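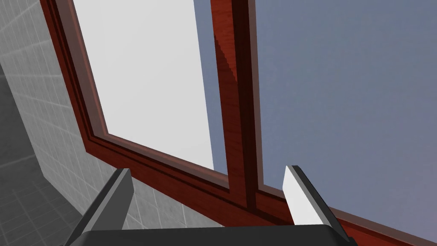
Wrist view, gripper open under the window, kitchen sim.

2023-04-21, teleop notes, Skundau kitchen

Goal for today was to get the demonstration set for the counter tasks into a state where Ronaldo can start a training run without asking me what is in it. Controller is the Drurum handset, left arm only. Right arm parked the whole time. Sim build is the one Rocha was tagged on, no local patches.

Started with free motion, no contact. Raise the arm, open the fingers, hold, come down. Boring to record, but the last policy had no idea what to do when it wasn't near an object, and I want some of that in the data. Control rate is fine. Wrist rotation still feels reversed when the gripper points up. I know which way it goes and I still got it wrong twice.

I tried steering from the wrist camera alone for a while. 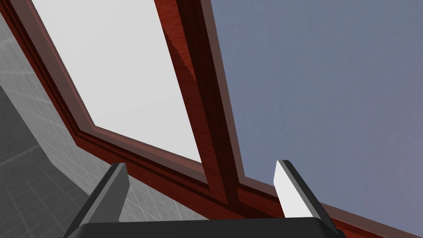 It works for small corrections and is bad for anything else. With the fingers up you get window and tile and no counter, so there is no way to judge reach. Went back to the head view for the approach and kept the wrist view in the corner of the screen. Solange does it the other way around and her episodes are shorter than mine, so this may be habit.

Head tilt: I left it where the reset puts it. The horizon is well off level and you get used to it after a few episodes. If we level it now, the older demos won't match.

Board layout next. Bread, tomato, knife, pot near the front edge. The arm starts on the window side and the board is over to the right, so every episode begins with the same long sweep across. I'm recording the sweep at half speed. At full speed the handset lag shows up as a wobble, and the policy copies the wobble.

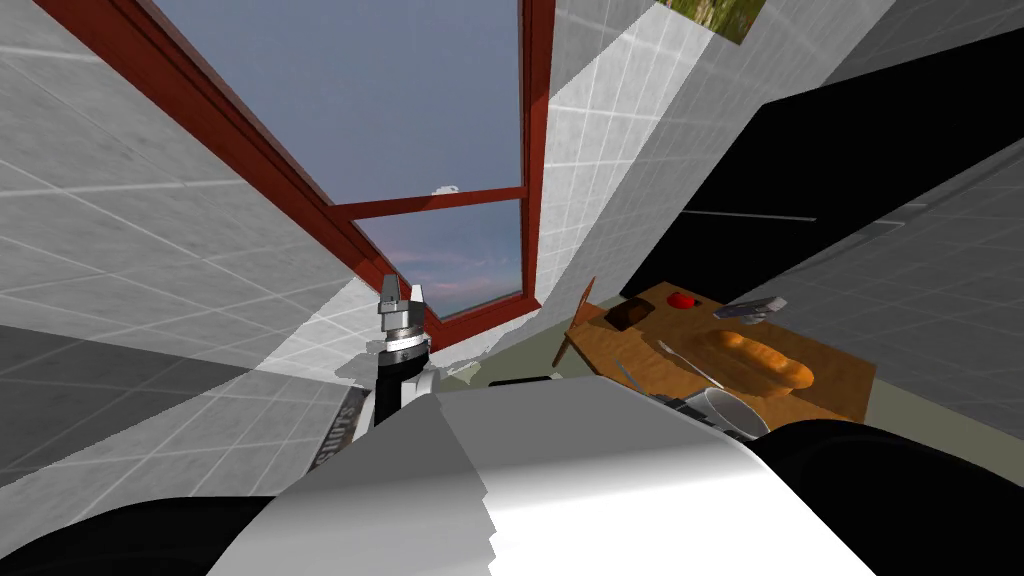
Solange Lins thinks half speed is a mistake and wrote back that we will only have to time-scale it later, and that a clean slow sweep teaches the policy to be slow. She would rather keep the wobble and filter the actions before training. Fair point. I'll record a batch each way and let Ronaldo Dantas compare them on Drorus.

Counts at end of day: 936 episodes kept, 600 steps cap on each. Anything that ran into the cap got thrown out, also anything where I let go of the trigger by accident.

Button layout is loaded as well, the panel with the red button in place of the board. Same arm, same start pose. Only did 3 trial runs on it, none saved — wanted a feel for the approach angle first.

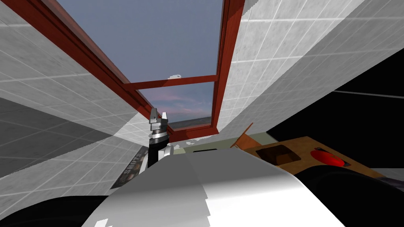

To do before May

Fix the wrist rotation sign in the handset config, or at least put a note on the screen.
Full speed batch of the sweep, same seeds as the slow one.
Button panel, proper recording session. Decide if a demo ends at the press or after the arm is back up. I lean toward back up.
Ask Ronaldo if he wants the free motion episodes mixed in or in their own folder.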